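Barkance turn down third Stetcombe bid for Tokarz: "He can see the stadium from his kitchen"

Stetcombe want a left back before the window shuts and have now been told no by the same club three times, most recently over a fax machine

13th October

Barkance have rejected another offer from Stetcombe for left back Witold Tokarz, and this time they took the trouble to explain why. According to the club, the proposal was a loan until June with an option to buy, the option to be exercised if Tokarz started 10 league games and Stetcombe felt like it. The second condition was worded more politely, but Barkance's lawyers read it the same way.

"We want to sell a player and they want to borrow one," said sporting director Ridwan Sopacua, who has held the job for two seasons and has looked tired for most of them. "Witold is happy here. He can see the stadium from his kitchen. If they want him to see a different stadium, there is a price, and they know the price."

The price is 4 million, payable up front. Stetcombe's first bid was for half that, spread over enough installments that the last would have arrived after Tokarz's 30th birthday. Their second was the same money with a friendly thrown in, gate receipts to be shared. Barkance have played a friendly at Stetcombe before, in the rain, and did not consider it a sweetener.

Stetcombe's interest is easy enough to understand. They have used four left backs this season, of whom one is a left back. The latest, a converted winger, was substituted at halftime on Saturday's evidence of the previous three matches and is said to have thanked the coach on his way down the tunnel. The club's own statement on the position said it was "an area of ongoing focus," a phrase it also used last year about the parking lot.

Tokarz himself has kept out of it. He trained as normal this week, signed a few shirts at the gate and told local radio that his agent handles these things. His agent told the same station that the player handles these things. Neither has returned a call since, although the agent did post a picture of an airport.

There is a complication in the shape of Drakosov, who were thought to have dropped their interest over the summer after their own left back passed a medical everyone expected him to fail. They have since lost him to a hamstring, and a Drakosov scout was at the last home match in a club jacket with the badge covered by a scarf. It was a warm evening.

Sopacua would not say whether Drakosov had made an offer. He did say that he had a meeting the next morning, that it was an early one, and that coffee had been arranged. For Stetcombe's last visit, he added, they had made do with water. 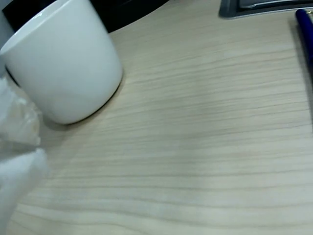
Whether Drakosov can pay is another matter. Their shirt sponsor, Furukawa, has a contract that runs out in June and talks on a new one have stalled over the size of the lettering on the sleeves. Until that is signed, any fee would probably have to come from sales, and the only Drakosov player anybody has asked about lately is the goalkeeper, whom the coach has described as untouchable. He said the same of the previous goalkeeper, who left 2 days later.

Stetcombe, for their part, insist they have not given up. A club source said a fourth offer was being prepared and would be "more creative," which will alarm anyone at Barkance who read the first three. One version doing the rounds has a young midfielder going the other way, plus a percentage of any future sale. The midfielder has reportedly learned of this from his barber.

Supporters seem to be split. At Barkance, the fan group that spent most of last season asking for Tokarz to be dropped has put out a letter calling him the heart of the team and demanding he be kept at any cost. Stetcombe's fans would mainly like somebody to stand on the left.

Tokarz is expected to start in Barkance's next league match, away from home. The opponents are Stetcombe.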